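Ticket: Shared calendar not syncing to front desk tablet
Product: Liromard Scheduler
Site: Bajwa
Opened by: Arnulfo Ayala
Priority: Normal
Status: Closed

Problem as reported

Bookings entered on the office PC do not show up on the front desk tablet until the app is closed and opened again. Bookings entered on the tablet show up on the PC right away. Started after the last app update. The desk double-booked the upstairs room because of it.

Log

Jun 30, 2024
Ticket opened. Confirmed the tablet and the PC are signed in to the same account. Both show the green "connected" dot. Made a test booking on the PC called TEST A. It had not appeared on the tablet after 16 minutes. Pulled down to refresh, no change. Closed the app fully, opened it, TEST A was there.

Checked the clock on both devices. They match. Time zone is set to automatic on both.

Checked the wireless. Tablet has a strong signal at the desk. Other apps on it load without trouble. Moved it to the table in the next room to rule out the desk spot - same result.

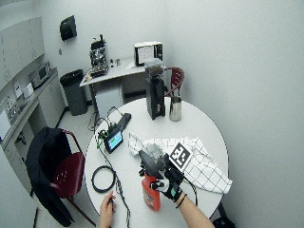 Ayala: The same thing happened on my phone last night. I added a booking on the PC before I left and the phone didn't have it until I signed out and back in. So I don't think it's the tablet. Can you check if it only affects repeat bookings? Those seem to be the worst.

Tested this on the tablet. Made one repeat booking and one single booking on the PC. Neither came through until restart. Repeat bookings are not a special case. They may look worse because one missing entry leaves a gap in every week.

Next entry
Went through the sync settings on the PC. Under Settings, Account, Sync, the "Send changes" option was set to "When asked." It should be "Always." The tablet was already on "Always," so tablet bookings went out normally and PC bookings did not.

Changed the PC to "Always" and saved. Test booking TEST B did not appear on the tablet. Went back to the settings page and the option had returned to "When asked." Tried again, same thing. The page says "Saved" but does not keep the value.

Sent the settings log to Liromard support. Workaround for the desk until then: after adding a booking on the PC, press Sync Now at the bottom of the calendar, then reopen the app on the tablet. 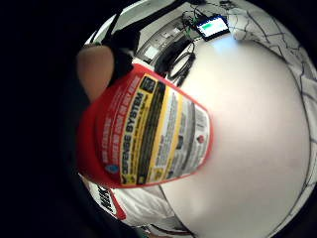
Pirnow Office Systems Help Desk

Reply from Liromard support: the setting will not save if the account has an old calendar link attached. They asked us to look under Linked Calendars for anything marked "inactive."

Found two inactive links, both from the Olow calendar the office used before. Removed both. Signed out on the PC, signed back in, set "Send changes" to "Always" and saved. Closed the page and opened it again. The value stayed.

TEST C made on the PC, appeared on the tablet in under a minute with the app open. TEST D made on the tablet, appeared on the PC. Deleted TEST C from the PC and it went away on the tablet too. Repeated with a weekly booking - all dates came through.

Removed all test bookings. Compared the July calendar on both devices line by line and they match.

Resolution
Old linked calendars were blocking the sync setting from saving. Links removed, setting changed, sync working both ways. Arnulfo confirmed his phone is getting updates. If it comes back, check Linked Calendars first and reopen this ticket.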